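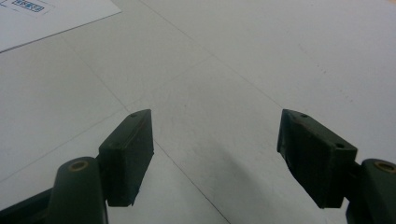

Drumham 桌面收拾记录
说明文件（README）

版本与日期
当前版本为第二版，更新于 5/1/26。第一版在 January 整理完，只有厨房和书房两处，已经不再维护。两版的物品编号不通用，从第一版过来的人请先看后面“编号”一节。

内容
这份资料记录的是浅色台面怎样收拾：桌上放过什么，先收哪一样，收到哪里，桌面怎么擦，擦完以后东西怎么摆回去。全部是文字和表格，共 536 条记录，涉及 102 件物品，分布在 4 个房间。每条记录的正文长约 30 个字，个别条目长一些，多半是在写污渍。

房间名称沿用屋里人的叫法：厨房、书房、后间、过道。后间有一张长桌，平时拿来拆包裹、叠衣服、剪布，什么都在上面做，所以后间的条目最多，也最乱。过道只有一张窄台，放钥匙、信件和手套，条目短，重复也多。

文件
items 表：物品表。一行一件，包括编号、名称、材质（记得的才填）、常放位置、备注。
records 表：收拾记录。一行一条，包括房间、台面、涉及物品、动作、去向、正文。
surfaces 表：台面表。写各处台面的颜色、表面处理、能不能碰水、能不能放热的东西。
stains 表：污渍补充。只有正文里提到污渍的条目才有对应行，其余没有。
notes 文本：零散的说明，按写下来的先后排，没有分类。

表格都是逗号分隔，编码为 UTF-8。正文里如果有逗号，整格会用双引号包起来。有几行的正文里带换行，用简单的按行读取会读错，请用正规的表格读取方式打开。

台面
surfaces 表里的颜色只写大类：白、灰白、浅灰、木色。灰白和浅灰分得不严，同一张桌子早上看是灰白，傍晚看是浅灰，两个人填出来的常常不一样。后来定下来按白天自然光填，旧条目改了一部分，没有全改。用颜色做筛选时，建议把灰白和浅灰并成一类。

浅色台面有两点和深色的不同，记录里会反复出现。一是灰尘不显，水印也不太显，看着干净，手一摸有颗粒。二是颜色重的东西放久了会留痕，比如茶渍、酱油、圆珠笔油、湿的红纸盒。因此正文里常有“侧光看”“手摸一遍”这样的话，意思是单靠正面看判断不了，要弯下腰顺着光看，或者直接用手掌抹一下。

“能不能碰水”一栏填“少量”的，指拧干的布可以，喷壶直接喷不行。后间长桌的接缝处填的就是“少量”，水进到缝里，边缘会鼓。厨房台面填“可以”，但是水槽边那一段胶条有点翘，正文里另外写了。

物品
物品名称按平常说法写，没有统一成商品名。“大碗”“那个大碗”“和面的碗”在第一版里是三行，第二版合并成一行，别名放在备注里。剪刀没有合并，厨房剪和裁布剪是两件东西，收到不同的地方，混用过一次，裁布剪从此剪布发涩。

下面是后间长桌上较常出现的几类，写出来方便理解 records 表里的简称。

纸类：信封、收据、说明书、包装里的衬纸。收据先放进夹子，月底再分。说明书留一份，其余语言的折好放回原盒。
布类：抹布、擦手巾、待叠的衣服、零头布。抹布分干湿，湿的不许搭在椅背上。
小件：别针、橡皮筋、电池、笔帽、螺丝。小件一律先进浅盘，再从浅盘往外分，不直接从桌面往抽屉里拨。
容器：浅盘、带盖的盒、玻璃罐、纸箱。容器本身也算物品，有自己的编号。空罐和装了东西的罐用同一个编号，状态写在正文里。
工具：卷尺、胶带、裁纸刀、小刷子。裁纸刀收之前要退刃，这一条不管正文写没写都照做。

电池有一点要注意：用过的和没用过的外表看不出来，记录里的“旧”是指放进了旧电池盒，没有测过电量。

动作
动作一栏只用固定的词，共通的写法如下。

收：从台面拿走，放回常放位置。
挪：还在同一台面上，只换地方，多半是为了擦底下。
归盘：小件放进浅盘。
弃：扔掉，或者放进回收袋。
擦：擦台面。干擦、湿擦、二次擦写在正文里。
摆回：擦完以后放回台面。
暂放：不知道该去哪里，先搁一边。

“暂放”最容易出问题。原来的打算是当天处理，可是有些东西暂放了很久，后来的记录里又以“挪”出现，一直没有“收”。做统计的话，不要把暂放当成已经收完。想找这类东西，可以在 records 表里筛出有暂放而后面没有收或弃的编号。

收拾的次序
各房间的次序不强求一致，后间长桌用得最久的一套是这样：

先把纸类拢成一叠，不看内容。看内容会坐下来读，一读就收不完。
再把小件归盘。浅盘放在左手边，左撇子放右手边。
然后收工具和布类，大件最后动。
台面腾出来之后，用小刷子把碎屑往一个方向扫，扫到桌沿下接着的纸上。
干布走一遍，从远到近。
拧干的湿布走一遍，接缝绕开，接缝只用干布角压。
等台面干。冬天要久一点，开窗会快。
把常放在台面上的几件摆回去，其余不摆。

厨房的次序不同，先弃后收，因为食物残渣留着会粘。过道不湿擦，信件多，湿了麻烦。

书房那张桌子有一半不许动，屋里人在上面摊着没做完的东西。这半边的条目动作栏只有“挪”，挪完当场还原。还原时有没有偏，没有量过，凭眼看。

污渍
stains 表写污渍的来源、用过的办法、结果。来源不清楚的填“不明”，没有猜。办法按实际用过的先后写，最后一个不一定是起作用的那个，也可能是前面的办法泡久了才见效，读的时候不要只看最后一格。

圆珠笔油：酒精棉片点按，换面再按，不要来回抹，抹开会变成一片灰蓝。
胶带残胶：先用指肚搓，搓不掉的抹一点食用油，放一会儿，再用洗洁精水擦掉油。
茶渍：小苏打加少量水，布蘸着擦。浅灰台面上用力过大，会出现一块发亮的地方，侧光能看见，这种情况结果栏填“有亮斑”。
蜡：等硬了用卡片铲，卡片斜着走。不要用裁纸刀。
湿纸盒掉色：试过几种，都没有完全去掉，结果栏填“淡了”。

结果栏只有四种填法：没了、淡了、没变、有亮斑。早期有写“还行”的，已经对着当时的说明改掉，对不上的留空。

编号
第二版的物品编号由房间首字加顺序号组成，例如“后-017”。房间按常放位置算，不按出现的位置算。一把常放厨房的剪刀出现在后间长桌上，编号仍然是“厨”字头。第一版用的是纯数字，对照关系在 notes 文本开头，有几件已经找不到对应的东西，原号后面写了“缺”。

编号中间有空号。合并别名以后没有重新排，空出来的号不再用。

填写人
后间和过道由 Lucinda Alcantara 填写，厨房和书房由 Alaric Kasprzak 填写，stains 表两人都填过。两人的习惯不一样：Lucinda 写得短，常省去主语，“归盘，擦，好”就是一条；Alaric 会写布是什么布、水是温的还是凉的。比较各房间的正文长度时，差别有很大一部分来自填写的人，跟房间关系不大。

“好”字在 Lucinda 的条目里表示摸过没有颗粒。没有“好”字的条目可能是没摸，也可能是忘了写。

已知问题
后间有一批条目的去向栏写“柜”，后间有两个柜子，当时没有区分，现在补不回来。
“抹布”和“擦手巾”在厨房条目里有混写。
纸箱的编号不可靠，纸箱常被拆掉换新，新箱有时接着用了旧号。
材质栏空格较多。看不准是塑料还是搪瓷的，一律没填。
过道窄台换过位置，从门左边移到门右边，surfaces 表里写的是现在的位置，记录正文里提到“左边”的要自己判断。
notes 文本里有几段讲窗台的，窗台不在这份资料范围内，没有删。

适合与不适合的用途
可以用来看家里的小件怎么流动，哪些东西总是回到桌上，哪些暂放最后没有下落；也可以拿正文练习分类，或者给自己家写一份收拾清单时参考次序。

不适合用来比较清洁用品的好坏。用量没有称，时间没有掐，污渍的新旧也不一致。也不适合推算收拾一张桌子要多久，记录里没有开始和结束的时刻。

隐私
信件和收据只写类别，不写寄件方、金额和地址。书房桌上的文稿不写标题。第一版有两处漏写了收件人的名字，第二版已经去掉，手里还留着第一版的，请把 records 表替换掉。

相关资料
Vorkemard：抽屉与柜内的摆放表，跟这里的“去向”栏可以对着看，抽屉名称一致，柜子名称不一致。
Whitlock：布类洗晒的记录，里面的抹布编号沿用本资料第二版。
Bernent：旧物清单，动作为“弃”的物品有一部分能在里面找到，按名称找，不要按编号找。

修改建议
改一行就写一行，注明表名、编号、原来的写法和建议的写法。只说“后间的名称有点乱”这类意见没法处理。新增物品请先在 items 表的备注里搜一遍别名，确认没有再给新号。新增动作词暂时不接受，拿不准的先填“暂放”，并在正文里写清楚东西搁在了哪儿。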